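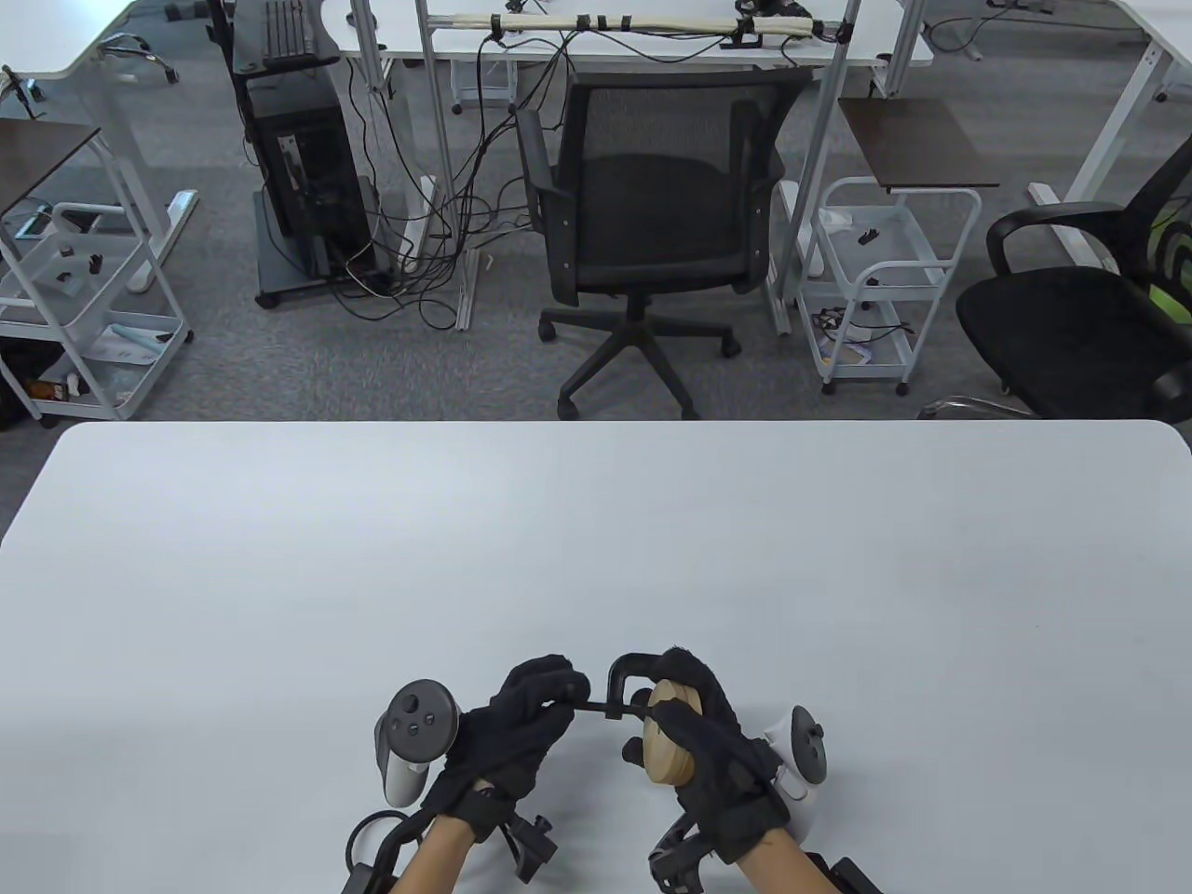

Serre-joint engagé sur un disque de bois clair.

Serre-joint en C Zirulby : prise en main sur petites pièces

Le Zirulby (référence 3261) est un serre-joint en C à corps métallique sombre, commandé par une vis longue et mince terminée par une poignée. Je l'utilise depuis mai à l'atelier, surtout pour maintenir des disques de bois épais, de la taille d'une paume, pendant le collage.

Mâchoire. L'ouverture accepte sans forcer la tranche d'un disque épais. Les faces d'appui restent parallèles à faible serrage; en fin de course, le patin mobile prend un léger dévers, que je compense avec une cale de chute. Pas de protection fournie : sur bois tendre, l'empreinte se voit au deuxième tour.

Vis. Filetage régulier, jeu faible. Le pas est fin, donc l'approche est lente -- 17 tours de la butée au contact sur ma pièce d'essai. La longueur de la vis donne un bon bras pour le réglage mais déporte le poids vers l'extérieur. Sur une pièce tenue en main, l'ensemble bascule tant que le patin n'a pas touché.

Utilisation avec gants. En gants textiles, le corps se tient bien et la poignée reste accessible. Le dosage du couple est moins précis. Bouchra Tahiri, qui partage l'atelier, préfère le modèle Giltano, plus court, pour cette raison. Le Giltano s'ouvre cependant moins et ne convient pas aux disques les plus épais.

Entretien. Vis livrée grasse, à essuyer avant tout contact avec le bois. Une goutte d'huile a suffi depuis.

Réserves : patins nus, notice limitée à un schéma, vis encombrante dans un tiroir. Je garderai les 2 exemplaires achetés chez Dikent, avec des patins en liège collés.

Note : 7/10.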